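Kateo
March 18, 2021

Thread on how we're collecting examples for the Holler picking model. 1/7

The task is simple to say: take the fruit out of the basket, put it down somewhere else. The model needs a lot of tries to learn it, good and bad. 2/7

We have 857 simulated episodes so far. I threw out 220 of them. Most had a start pose that put the fruit halfway through a wall. 3/7
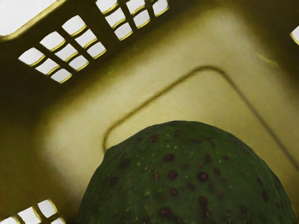 Avocado in the yellow basket, simulated close view.

Spots on the skin are part of the texture. With plain green fruit the model learned "green blob" and then reached for anything green – so every fruit now gets a proper skin. 4/7

The basket walls are harder. White background shows through the openings, and our old depth filter treated those as solid. Pamix has a setting for it. It took me 3 evenings to find. 5/7

Labels are short. Fruit, container, success or fail. I tried longer ones in June and stopped, too slow to check by hand. 6/7

Next batch is 199 episodes with the lighting changed and the basket turned at random. If the numbers hold I'll move on to the Sarmiento arm and post how the first grasps go. 7/7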